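# Dosaslow open day, Eluvcombe

I went to Eluvcombe on Saturday because my sister-in-law had a spare ticket and because I have spent a good part of my working life being told that a machine would shortly be doing my job. I ran a school kitchen for 22 years. In that time I was promised a self-cleaning oven, a self-ordering freezer and a potato peeler that could tell when it had finished. I still have the scar from the peeler.

Dosaslow has the upper floor of the old Tzanetos building, past the tyre place. Parking was in the yard at the back, and the signs sent you in through a goods lift, which made two trips before it would take our group. Coffee was free. The biscuits ran out before eleven.

We got a talk first. Plenty of slides, and a graph with 78 per cent on it in very large figures. I asked what it was 78 per cent of. The young man giving the talk said it was the share of tries in which the arm got everything packed without help, on the items it had practised with. Fair enough, and he answered it straight. But a kitchen that got the lunches right 78 per cent of the time would have parents at the gate by Tuesday, and the slide didn't say "on the items it had practised with" anywhere that I could see.

Then we were let through to the workrooms. The one I wanted was the lunch packing, as it was the only thing on the programme I know anything about. They call the project Boka. The idea is that one day an arm like this could help in a care home or a day centre, putting up meals for people who can't easily do it themselves. I have no quarrel with the idea.

The kit was plainer than the leaflet had led me to expect. A white table, an arm coming in from the side, and the sort of lunch you'd send a nine-year-old off with.

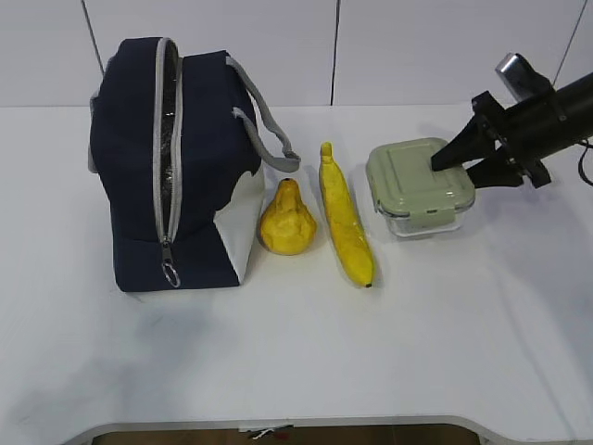 *The Boka table: lunch bag, pear, banana, and the gripper on the green lid of the glass box.*

I'll say this for them, they had picked real things. I had been expecting foam blocks. A glass box with a clip lid is a fair test, as anybody who has dropped one will tell you, and a pear is no easy shape to get hold of. I'd have liked to see a soft one. Rianne De Haan, who was looking after our group, said fruit that bruises is "a later stage", and I wrote that down because there were a good many later stages over the course of the morning. Opening the bag fully was a later stage. So was closing it.

My other question was about order. When you pack a bag by hand you put the heavy box at the bottom and the banana on top, or you get banana on everything. I asked whether the arm knew that. De Haan said it had been shown people packing and would copy the order they used, so it would put the box in first if they did. A man behind me asked whether that counted as knowing. She said she tried to stay out of that one, and I liked her better for it.

What I couldn't get was a figure for how long a bag takes. Three different people told me speed wasn't the aim at present. Maybe not, but on a weekday morning with a hatch full of trays, speed is most of the job, and I'd think a care home at breakfast is much the same. Nor did anybody have a price. And I couldn't see who wipes the gripper between one person's lunch and the next, or with what. I asked, and was told it was a good question.

The other rooms I won't say much about. One was a sorting rig behind glass, too crowded to get near. The other was mostly screens.

Would I go again? Perhaps, if they do another in August as planned, and if the banana has gone brown by then so much the better. The staff were polite and didn't talk down to anyone. The leaflet says Boka is "ready for your kitchen", and someone ought to take that line out before the next print run.

Practical notes: entry is by ticket only, there is one toilet on the upper floor, and the lift is slow. Allow 2 hours. The chip shop on the corner was shut.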